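Grutance Table Arms: the wiping kit
Sold by Etside | Bench and home automation
Product page updated Mon 6 October

Hello, I'm Wubit Tamiru and I look after the small arms at Etside. I get the same email most mornings, which goes something like "can it do my kitchen table yet?" So I've rewritten this page to deal with that before we get to the price list (which you'll find under the Ordering tab, same as ever).

My short version is that a pair of arms on a bench can have a decent go at a small chore if you set everything up kindly. Your kitchen after Sunday lunch is another matter! There's the jam, for a start, and the post, and somebody's keys, and a cloth that has ended up in a heap behind the kettle.

Wiping sounds like the easy one, doesn't it? I thought so too. Then you start listing what you do without thinking: find the cloth, open it out, get a grip on it that doesn't leave half of it trailing, press just hard enough, and gather up the crumbs so they don't simply move to the other side. Folding the cloth afterwards is a whole job by itself. Obsa Sisay, who does our demos over at Whitelaw, reckons the cloth is harder work than the crumbs, and I've come round to his way of thinking.

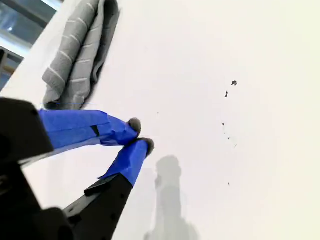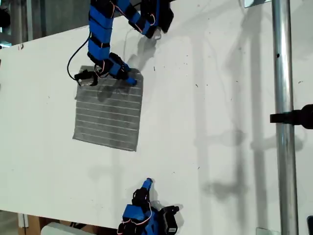

Striped grey cloth, white table, blue on the fingers.

What you get in the kit: the arms, the power supplies, the leads, a bag of spare fingertip pads and the setup booklet. You don't get a table or a computer, and please do read the booklet before you plug anything in (I wrote it, so I'm biased, but it's only 16 pages and there are drawings).

Is it quicker than wiping the table myself?

Not by a long way. In September I timed one small patch of table at over 37 seconds, and I could have done it by hand while the kettle was being filled. If speed is what you're after, buy a nice cloth and keep your money. People buy this kit to learn on, or to find out which bits of a job a machine can manage, and it's very good for that.

A few things I'd want to know if I were ordering:

The arms like a plain, firm surface and steady light. A patterned tablecloth will give you a much harder time than a plain top.

Start with a dry cloth. Wet ones are heavier and they cling, and you'll want to keep water well away from the motors and wiring in any case.

Fingertip pads wear. Swap them as a pair, otherwise the grip goes lopsided and you'll spend an afternoon blaming the software (ask me how I know).

For workshops, I'd put clearing light swarf or sweeping offcuts in the "not yet" pile. Sorting small parts into trays is a far better first job, and Hondale sell a tray set that fits nicely within reach.

Delivery is usually within the week. Returns are fine for 37 days so long as the arms come back in the inner packing. Questions about setup can come straight to me, and anything about invoices should go to Luminița Hodoroagă in the office.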